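Susoteck Opens Orders for Garment Handling Kit for Wrist-Camera Robots

WIVBRIDGE, March – Susoteck today opened orders for Kistwood, a software and accessory kit that helps mobile robots pick up clothes and linens and hang them on ordinary household furniture. The kit is meant for care homes, small hotels and research labs that already own a robot arm with a wrist camera.

Kistwood comes with a software license, a mounting plate, a calibration card and 2 sets of soft fingertip pads. It was developed in furnished rooms with standing coat racks, curtained windows and normal ceiling lights, and the rooms were not changed to suit the robot.
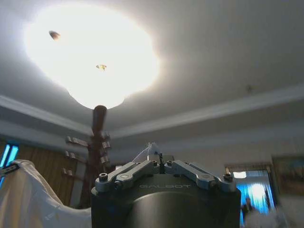
Bright overhead lighting is a common problem for cameras that tilt upward during a reach. Kistwood adjusts exposure during each reach and keeps a record of where it last located the hook. During development, Susoteck logged 1034 hanging attempts using 311 different garments and cloths.

Setup takes 70 minutes and requires no changes to the building's network. The kit does not include a robot or a gripper.

Kistwood is sold directly by Susoteck and through its distributor, Mertens, which will also handle installation and repairs. Pricing is available on request. Demonstrations can be booked at the Susoteck office in Wivbridge.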